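Sorting and storing building bricks: what the Flitham trial taught us
Speaker notes, 35-minute slot plus questions
May 26, 2022

Before starting

Hand out the sorting sheet, one per table. Sample tubs stay at the front until section 4. Check that the lapel mic is on and that the lights over the first two rows can be dimmed separately.

1. Opening (2 minutes)

The subject is loose building bricks in shared collections: toy libraries, school resource rooms, after-hours care. I will not talk about sets, instructions or building technique. The question is how a brick gets from a mixed pile to a known place, and how long it takes somebody to find it again.

Say where the material comes from. Flitham is a lending collection that had its bricks in mixed bins for most of its life. The re-sort began in February. Kasside ran the same scheme afterwards with a smaller stock. Alside kept its old colour bins, so we have something to compare against.

Ask for hands: who sorts by colour now? Who sorts by shape? Expect mostly colour. Carry on without discussing it.

2. Why colour is the wrong first cut

Colour is the easiest property to sort by and the least useful one to search by. In a bin holding one colour, every piece has the same hue, so the eye has only outline and shading to work with. Small pieces vanish among large ones. In a bin holding one shape, a red piece among white and blue ones is found at a glance.

Timing from Flitham: a child asked to find a named piece in a colour bin took 75 seconds on the median. The same request in a shape bin took well under half that. Give the figure once and move on. The sample was small and the children were not matched for age. If challenged, say so plainly and point to the handout for the method.

Second point: colour sorting puts pieces of very different size together. Fine pieces sink. After a few weeks the bottom layer of a deep colour bin is all small plates and single-stud parts, and the only way to reach them is to tip the bin out.

Exception to mention: collections used mainly by children under five. At that age sorting by colour is often the activity, and retrieval hardly matters. Leave those alone.

3. Naming the parts

Keep the terms short. Audiences lose time here.

Brick: full height, studs on top.
Plate: the thin one. Three stacked plates equal one brick in the common system.
Tile: plate height, smooth top.
Slope: any piece with an angled face.
Everything else goes in "other" at the first pass.

Size is given in studs, short side first. A two by four is two studs wide and four long. Labels at Flitham used a drawn outline with the size under it and no words. Children who could not yet read used these without help, and adults stopped asking which way round the numbers went.

People will call a plate a brick. Everybody does, me included, and it does no harm in conversation. On a label it does, as the two end up in one tub and the tub has to be sorted again.

4. The first pass

Show the tubs now. Pass two of them along each side of the room.

The first pass splits by height and nothing else: bricks, plates, slopes, other. One person can keep this up for half an hour before errors climb. Two people facing each other over one tray do better than two people with a tray each, as each corrects the other's drift.

Quantity matters. Tip out no more than roughly 600 pieces at a time. Larger heaps look efficient, but the sorter spends the session pushing pieces aside to reach other pieces. Spread the heap until it is one layer deep, or close to it.

Pick by type. Choose one category, clear all of it, then choose the next. Picking up whatever is nearest and deciding where it goes is slower, since each piece needs its own decision. This is the one part of the talk that experienced sorters argue with. Let them. Ask them to time it both ways.

5. The second pass

Plates and bricks are now split by footprint. Work from the largest down. Large plates lie over small ones and hide them, so taking them out first exposes the rest.

Two by four is the reference piece. It is common, it is easy to judge by eye, and anything in the heap can be called larger or smaller than it. Hold one up while explaining this. Turn it so the room sees the full length of it, four studs, and then the width. From the back of the hall a plate seen edge-on is a thin line and tells them nothing, so keep the broad face toward the seats.

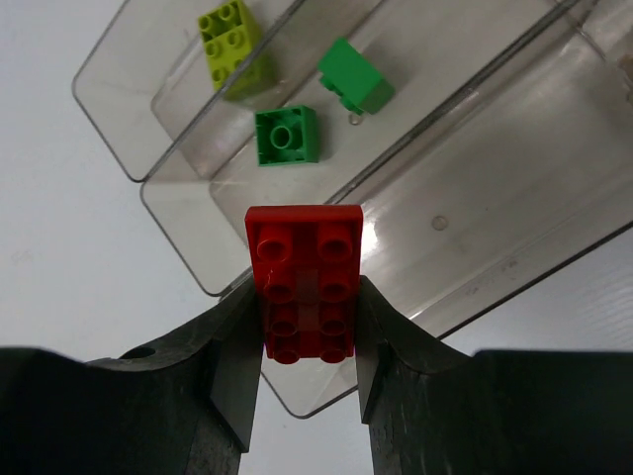
6. Containers

Clear walls are worth the extra cost. With opaque tubs the lid label is the only information, and lids get swapped. With clear ones a wrong lid is noticed straight away. A slight tint does not matter, as shape still reads through it.

Divided containers suit the second pass. Put the commoner footprint in the main space and the less common one in the narrow compartment. Do not divide further than the stock needs. Alside tried trays with many small cells and found that pieces were being dropped in whichever cell was open and nearest.

Points to cover, in any order:

Rounded inside corners empty cleanly. Square corners hold single-stud pieces.

Depth should be less than the length of a child's hand. Deeper than that and the search becomes a dig.

Partitions should reach the full height of the wall. A low partition lets pieces cross over when the tub is carried at a tilt.

Lids: clip lids survive lending, press-on lids do not. Nieto tubs were used at Flitham and the clips held for the length of the trial. We bought them at retail. No arrangement with the supplier. State this aloud.

Fill level: stop at three-quarters. Full tubs are not resealed properly and they come back with the lid sitting on top.

7. Cleaning

Wash after the first pass and before the second, so the wet pieces are already in four groups. Mesh bag, lukewarm water, a little dish soap, agitate by hand. Rinse twice. Dry on towels with the studs down so water drains from the hollow side — a plate dried studs up holds a film of water for a day or longer.

No dishwashers. Heat distorts thin parts first, and a warped plate will still pass a visual check. Test doubtful ones against a known flat piece.

Bite marks, stress whitening and loose clutch: set these aside in a reject tub. Flitham checked grip by pressing the suspect piece to a good brick and turning it over. If it dropped off, it was rejected. Crude, but repeatable.

8. Keeping it sorted

Most schemes fail at this stage. The trial did three things, and I can only vouch for them as a group.

Returns went into a single returns tray and never straight to the tubs. Borrowers were told not to sort. A borrower's sorting has to be checked, and checking takes as long as doing it.

The returns tray was cleared when it was one layer deep. Kasside used a fixed day at first and ended up with heaps. They moved to the one-layer rule and have kept it.

Tubs were weighed when lent and weighed again on return. Any kitchen scale will do. This replaced counting, which was being skipped in any case. A small shortfall was ignored. A large one prompted a phone call, and usually the pieces were still built into something at home.

9. Costs

Skip this if behind time. It is on the handout.

Labour is the main cost by a wide margin. Tubs come second. Labels, towels and mesh bags are negligible. A collection that cannot buy tubs can do the whole first pass with shoeboxes and still see most of the benefit, as splitting by height does more for retrieval than any later step.

10. Questions likely to come up

Mixed brands. Sort compatible brands together unless the grip differs noticeably. If it does, keep the weaker brand as a separate stock.

Built models that come back whole. Break them down at the returns tray. Plates stuck face to face need a separator tool. Teeth and kitchen knives are both in common use and should be discouraged.

Rare colours. No special treatment in a lending collection.

Minifigures. Outside the scheme. They go missing under every system we looked at.

Transparent pieces. Sort by shape with the rest, though they are hard to see in clear tubs. A sheet of white card under the tub helps.

Collect the sample tubs before the room clears. Four went out, two down each side.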